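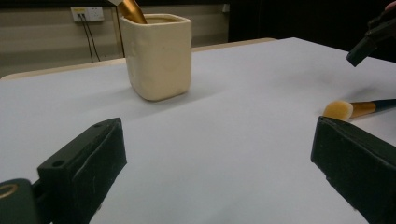 April, budget notes, cont. Went back over the Talitz quote with Randi this arvo and it still comes to 1,866 a pair for fingers and mounts, so two pairs nearly eats the 4,000 we've got left (ouch!). I'd love to hold off, but the right finger's already a bit chipped along the top edge and the left one has a scratch on its face, so at least one spare pair goes on the order. Brushes and cups are cheap, I'll grab 16 more brushes out of petty cash. Keegan wants a roll of grey-white paper too – fine by me. Still to ask Holger Å. whether freight's included.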